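Home | Reviews | Fairs | Forum
Last updated: 20 Jan 2026

Back from the Jorkance open day, and my feet hurt! The hall had 30 tables going by lunch, and I spent most of my time at the Florkell stand with their new canal game, Lostasow. We played four-handed — 11 rounds, far too many for a first try — and I lost badly after sinking all my money into locks nobody wanted to use.
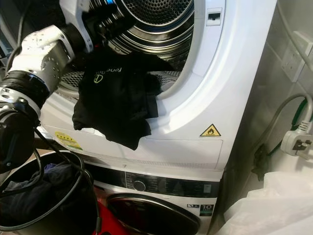
A player across the table reckoned the locks only pay off if you grab two next to each other early, and that I'd simply bought mine too late. Fair enough. I still think the tolls are stingy.

After that I squeezed in a short demo of Midtbø (tile laying, lots of fjords, very pretty box) and bought the expansion I swore I wouldn't. The demo copy had 217 wooden bits and I think I knocked over half of them. Lostasow should be in stores in February, and I've already put my name down for one.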